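Lakitz Stovetop Milk Steamer, 300 ml

Steams milk for one or two drinks on a gas or electric burner.

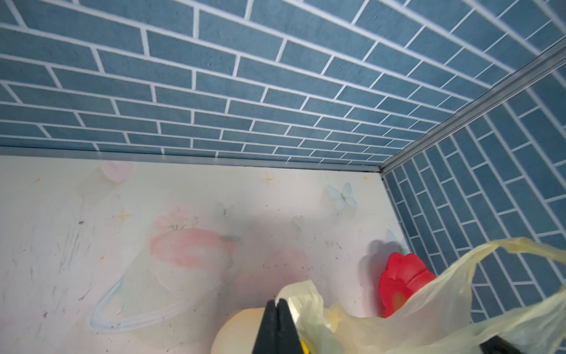 Does it work on an induction stove?
Only with an adapter plate, sold separately. The boiler is aluminum and will not heat by itself on induction.

Fill the boiler with water to the line, close the lid hand-tight and set it over medium heat. Open the valve when the gauge reaches the green zone. Whole milk gives the thickest foam – oat milk works too, but start it cold.

Boiler: aluminum, 300 ml
Wand: stainless steel, single hole
Weight: 860 g
Gasket: replace after 100 uses

Wipe the wand right after steaming. Do not put the boiler in the dishwasher.

Spare gaskets and valve knobs ship from our Nernska warehouse. Orders over $40 ship free. For parts questions, write to Yara Aoun at the service desk.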